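On Sorting Laundry Before It Reaches the Closet

The practice of sorting clothing into separate containers was adopted in this household in November, following a review of how the laundry was being handled. The previous arrangement consisted of one large hamper on the landing and a chair in the bedroom. The chair had been intended as a temporary measure. It had served in that capacity for 40 weeks.

The present post records the method now in use, for the benefit of readers who wrote in after the earlier entry on linen shelves. Several of them asked whether the same principles could be extended to everyday garments. They can, with some adjustments.

The first matter is the choice of containers. Three were selected, each of a different material, so that they may be told apart at a glance and in poor light. A clear plastic bin is assigned to small and delicate articles. The contents remain visible, and a missing sock can be located without emptying everything onto the floor. A wire basket is assigned to knitwear and to anything that benefits from air. A fabric bin is assigned to shirts and trousers. The fabric bin collapses when it is not needed, although it also tends to collapse when it is, and a piece of stiff cardboard in the base is recommended.

Matching sets were considered. The Prendwood catalog offers a handsome series in three sizes, and the Furnival range is similar at a lower price. Both were declined. The total outlay for the mixed set came to $40, and two of the three pieces were already in the house.

The second matter is the surface. Sorting on a bed is not advised. The clothing sinks into the covers, dark articles disappear against dark blankets, and the work must be finished before anyone can sleep. A table of ordinary height is greatly preferable. The containers should be placed along the back edge and the unsorted clothing toward the front, where it can be reached without leaning over what has been completed.

The third matter is order. Light and bright articles are taken first, then the grays, then the dark colors. Black garments are left for last and are examined individually, as they are easily mistaken for one another when bunched together. Ribbed and textured knits should be laid flat for a moment before they are put away -- a minute spent at this stage spares a good deal of pressing later.
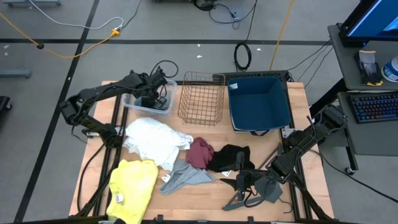 Clothing on the tabletop, with the bins and basket behind.
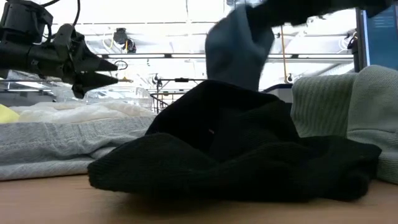
A question was also received regarding labels. The house rule is one label per container, placed on the inside, near the rim. Outside labels were tried and were rubbed away within a month. Tokero paper labels have held reasonably well on fabric but do not adhere to wire, and a luggage tag tied on with string has been substituted there.

The subject of single socks will be addressed separately. The current number is higher than it ought to be.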